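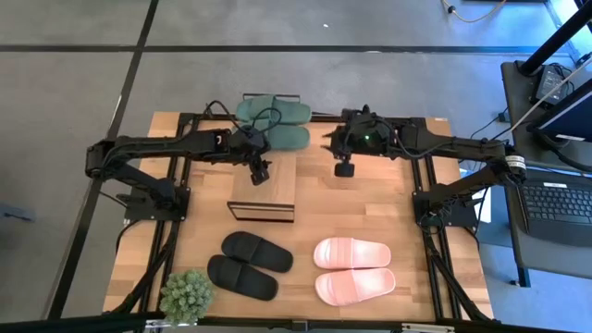 Teaching two arms to put the shoes away

Wed 1 June

The task at Pillden this spring is tidying slides, the slip-on kind. Three pairs go on the table, green, black and pink, and two robot arms are supposed to deal with them. The operator who does most of the teaching agreed to talk about the work but asked to be left unnamed.

"I drive both arms by remote control," the operator said. "I have a controller for each hand. When I move, they move. The robot records what its joints do and what the cameras see."

Each run through the task is called a demonstration. Since February the team has recorded 1,546 of them. The target is 3,000. A good day adds up to 50, and a bad one far fewer.

Shoes were chosen over blocks, which the group used before. "A block is the same from every side," the operator said. "With a slide, the strap is in the way, or it helps you. You have to decide where to grab it, and you have to decide the same way most of the time."

That last part took practice. Early recordings had long pauses while the operator thought. Those were thrown out.

"If I hesitate, it learns to hesitate. So I plan the whole thing first, then go."

Pillden tried guiding the arms by hand as well, pushing them through the motion. The operator found it fine for one arm and tiring for two, and hands kept getting in front of the cameras. They still use it to show a single grasp.

The recordings are sorted with a program called Sepp, which marks runs where a shoe was dropped. Not all of those are deleted. "If I drop it and pick it up cleanly, I keep it. It needs to see that too."

Asked what is hardest, the operator said working with the grippers close together in the middle of the table. "You can't feel anything through the controls. You have to watch the gap."

The plant and the small box will be moved around more in the next set of recordings.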